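Report on the Visit to the Kozma Spice Mill, Varkdale

Submitted to the members of the Clomholm Home Economics Teachers' Association

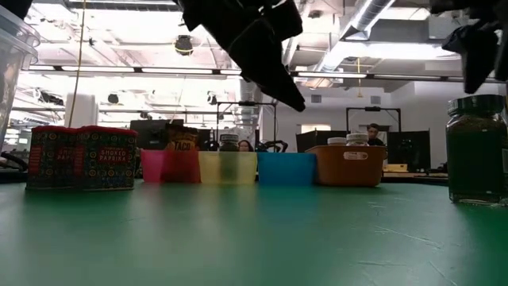 The Association's summer visit took place on a Wednesday in July and was attended by 43 members. The party left Clomholm by coach and was received at the mill by Ms. Nuanchan Onsri, the production manager, and Mr. Jenő Vincze, who has charge of the grinding floor. Hair covers and coats were issued at the gate, and members were divided into five groups for the tour.

The Kozma mill handles sweet, hot and smoked paprika, together with smaller quantities of caraway and dried marjoram. Peppers are no longer dried on the site. They arrive from growers in the Karia valley already dried and stemmed, and are held in a cool store until a sample from each lot has been tested for moisture and color. Mr. Vincze showed the groups two lots side by side, one of which had been set aside for a second test.

Grinding is carried out between stones and then between steel rollers. Members were interested to learn how closely the temperature is watched at this stage, as too much heat dulls the color and gives the powder a bitter taste. The share of seed ground with the flesh is decided lot by lot. Ms. Onsri explained that seed lightens the color and adds oil, and that customers differ in what they want.

The smoking house stands apart from the main building and was not in use on the day. Peppers intended for smoked paprika are laid on racks over oak fires and turned by hand. The older part of the house is 95 years old and is still worked in the busy season.

After lunch in the staff dining room, Mr. Heino Pärn of the mill laboratory gave a talk on storage in the home and the classroom. He advised that ground paprika be kept in a closed tin away from the stove, bought in small amounts, and replaced when the smell has faded. In answer to a question from Mrs. Philomena Adjei, he stated that refrigeration does no harm provided the container is tightly sealed. A tasting of plain rice dressed with oil and each of the mill's grades followed. Opinion was divided on the hot grade.

The mill shop remained open until the coach departed at 4:15 p.m. Teachers wishing to bring a class should write to Ms. Onsri at least one month ahead. School groups are not admitted to the grinding floor, but may visit the store, the laboratory and the smoking house.

The Association records its thanks to the management and staff of the mill, and to Mr. Kornél Vörös for arranging the transportation.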